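**Ticket:** bowl-to-fridge demos, left arm lags leader during teleop
**Opened by:** Chanida Ratanaporn
**Opened:** 26 June 2026
**Station:** Dorken kitchen cell, Herkemex control build from April

Operator reports that the left follower trails the leader arm when carrying a bowl. Food in the bowl shifts. 6 of 17 demos rejected at review.

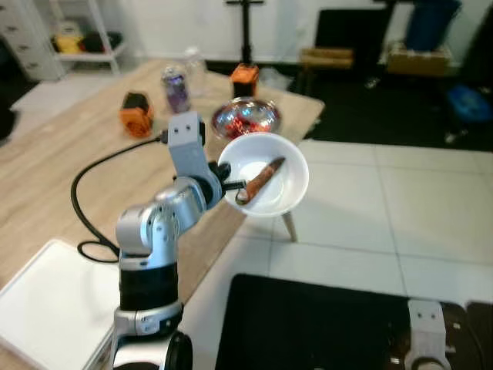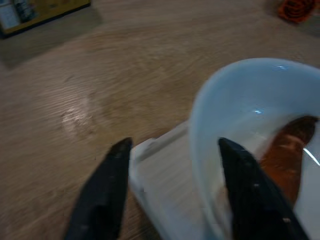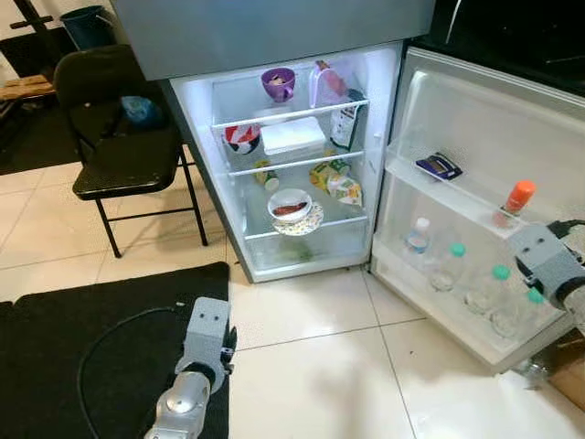

## Checks

1. Replayed the rejected demos. Lag is on the left arm only, and only with the gripper closed.
2. Swapped leader arms. Fault stayed with the left follower.
3. Checked the wrist cable for pull at full reach. No change with the cable held by hand.
4. Compared gripper force settings. Left was at 3, right at 2. The Intarasuk profile calls for 2 on both.

## Cause

The left gripper was loading an old profile at startup. At the higher setting the wrist joint hits its current limit and the controller slows the whole arm.

## Fix

- Deleted the old profile, restarted both arms, homed them.
- Ran the carry again at setting 2. Left arm keeps up with the leader, grip holds on the bowl rim.

## Open

- Rejected demos need to be recorded again. Keep the Gemholm task name so the sets merge.
- Startup script should print the loaded profile for each arm. Assigned to Chanida.

Status: waiting on re-record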